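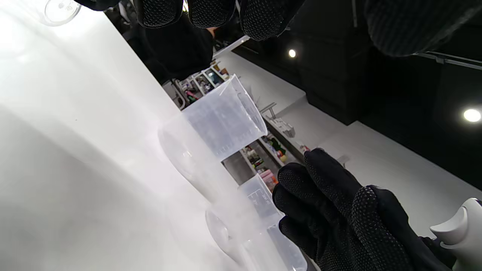
Translucent measuring cups in a shared kitchen: markings, nesting and storage

Filed under: Kitchen Equipment > Measuring and Portioning

Efthymia Lambrakis

I am responsible for the equipment list of a community teaching kitchen attached to an adult education center. The kitchen holds a number of plastic measuring cups of the frosted, semi-transparent kind, with the scale molded into the wall of the cup and a spout at the rim. They are set out on white tables at the start of each session and returned to a cupboard at the end.

Three difficulties have been reported to me by instructors. First, the molded markings are hard to read against a white tabletop, particularly under the bright ceiling lights. Participants frequently confuse one line with the next. Second, the cups are stored one inside another and are often stuck together when they are next required. Participants pull at them with considerable force. Third, the plastic has become cloudier over time, and I am unable to determine whether this is wear or a residue that can be removed.

The center has asked me to submit any purchase request before the end of March. I would prefer to keep the existing cups if they can be made serviceable. Guidance on any of these points would be appreciated.

Gerasimos Tsoukalas

I managed supplies for a school meals service for several years, and the same three complaints were received regularly.

Regarding the markings, a scale that has no ink in it depends entirely on shadow. On a white surface with light from overhead there is very little shadow, and the lines disappear. We kept a dark tray at each measuring station and required that cups be filled on the tray. A folded navy dish towel serves equally well provided that it lies flat. The reader should bend until the eye is level with the line. Reading from above gives a false result on any cup, and a cloudy wall makes the error larger.

Some kitchens go over the lines with a permanent marker. I do not recommend this for cups used with food. If certain amounts are needed repeatedly, a narrow band of colored tape may be placed on the outside of the cup with its upper edge at the line. In our service the 200 mark was taped on every cup, as most of the recipes called for it. The tape was replaced each term.

Regarding cups that are stuck together, please instruct participants not to twist them by the spout. Stand the outer cup in warm water, pour cold water into the inner cup, wait a minute or two, and lift straight up. If this fails, repeat it with slightly warmer water. A drop of dish soap run between the two walls is also useful. The lasting remedy is to dry the cups fully before they are put away and to store them side by side. Where shelf space does not allow this, a strip of paper towel placed between the cups is sufficient.

Regarding the cloudiness, soak one cup for 30 minutes in equal parts white vinegar and warm water, wash it, and dry it with a soft cloth. Compare it with an untreated cup. If it is clearer, the haze was mineral residue and the remaining cups may be treated in the same way. If there is no change, the surface is scratched or the plastic was frosted when it was made, and no cleaning product will alter it. Scouring pads should be withdrawn from use in either case.

Before any decision is made, I would suggest testing the cups for accuracy. Place a cup on a kitchen scale, set the scale to zero, and fill to the 200 milliliter line with cold water. The weight should be very close to 200 grams. A cup that differs noticeably from the others should be removed.

Otent

We had this in our office kitchen. Vinegar did nothing for ours, they were just old. We bought a Gralora set with dark printed numbers and the numbers started to fade after nearly 90 washes, so please consider that before ordering printed ones. The molded lines are harder to see but they do stay on.

Efthymia Lambrakis

Thank you both. The dark trays can be arranged without a purchase request, as there are several in the baking cupboard. I will carry out the vinegar test on one cup and the weight test on all of them, and the instruction concerning the spouts will be added to the notice inside the cupboard door.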